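3.2 Surface condition of the pressed and blown glass

The second group in the Nolness household inventory consists of colored glass kept for display. Condition was recorded by Ansari and Radonjić under the four-grade scheme of Section 2.4, in which the body of the glass and its surface are scored separately. The separation matters most for pieces with a pale, granular exterior. Such an exterior may be decorative (acid etching, applied frit) or may be a deposit left by storage or hard water, and the two call for different handling. Visual inspection alone did not resolve the question for every piece, and in those cases the surface was entered as "coated, origin undetermined" (Figure 6). 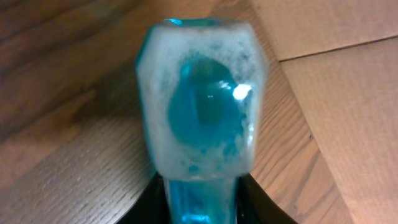
Figure 6. Turquoise-blue glass object with faceted upper block and narrower stem. The whitish coating is densest toward the sides and lower part of the block; clear glass shows through at the center.

Distribution of the coating was used as secondary evidence. Berisha (personal communication) expects an applied finish to follow the geometry of the piece and to stop at a deliberate boundary, whereas a deposit should cross facets and thin out irregularly. The object in Figure 6 fits neither expectation well. The clear area is irregular in outline, but the stem is much more transparent than the block above it, so that a boundary of some kind is present at the junction. The two recorders assigned different grades at first pass. The lower grade was retained, following the rule for disagreements in the Kodileo protocol.

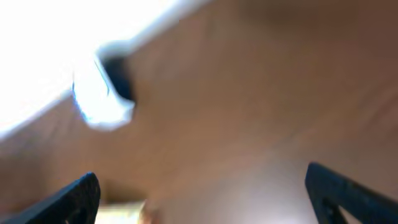
Background color was not standardized during recording, and its effect on the color entries should be considered. The inventory holds 139 glass entries, each with a hue term chosen from a fixed list. Pieces were recorded where they were kept, under the lighting of the room. Warm tan and brown tones, grading toward beige, with a paler cream to yellowish area low down, are unfavorable for judging weakly tinted glass, and hue terms for near-colorless pieces are therefore reported only as light or dark. Saturated blues and greens were judged less sensitive to this effect and keep their full hue terms in Table 4.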